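Revari to Fit Lever Handles on Storeroom Doors at Skokbridge

Revari, the door hardware supplier, has been chosen to replace the locks and handles on 177 interior doors at the Skokbridge storage buildings. The contract covers three buildings and includes corridor doors, storerooms and staff entrances.

The old round knobs will give way to lever handles on long plates, which can be worked with a forearm or an elbow when a person's hands are full. Existing doors and metal frames will stay in place wherever they are sound.

"A storeroom door is opened many times a day, often by someone carrying a box," said Signe Lauritsen, project director at Revari. "The handle has to be easy to find and the lock has to hold."

Work will be carried out in four stages and is due to finish in April. Tenants will receive written notice before their corridor is reached – new keys will be handed out at the front office.
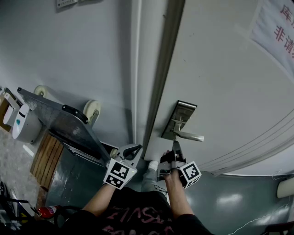
SKULGATE, 9/21/21 – A white door with a silver lever handle and a paper sign in red Chinese characters. Press questions may be sent to Kári Kárason at the Revari office in Skulgate.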